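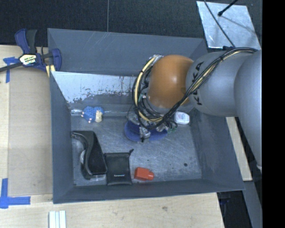 Ditisness Floor Finish Records

Version 3. Maintained by the Zorkgate workshop.

What is in it

A table of 300 wooden floors that were sanded and refinished, one row per room. Each row gives the timber, the old finish, the new finish, the number of coats and the grit used for the last pass. Almost 38 rows have no entry for the old finish. Leave these blank and do not guess.

Files

floors.csv: the main table
finishes.csv: short codes for oils, waxes and varnishes
notes.txt: remarks copied from the job sheets, spelling left as written

Columns that cause trouble

coats: counts finish coats only. Primer and stain are in their own columns.
timber: "pine" covers all softwood boards. Older sheets did not separate them.
room: a hall and landing done together count as one room.

Sources

Job sheets came from two workshops, Zorkgate and Nuvard. Nuvard sheets use their own finish codes, and 41 of these were matched by hand.

Known gaps

No parquet. No prices. Drying times were dropped in April after the Yuan sheets were found to mix hours and days.

Corrections

Send the row number and the correct value to the Zorkgate workshop.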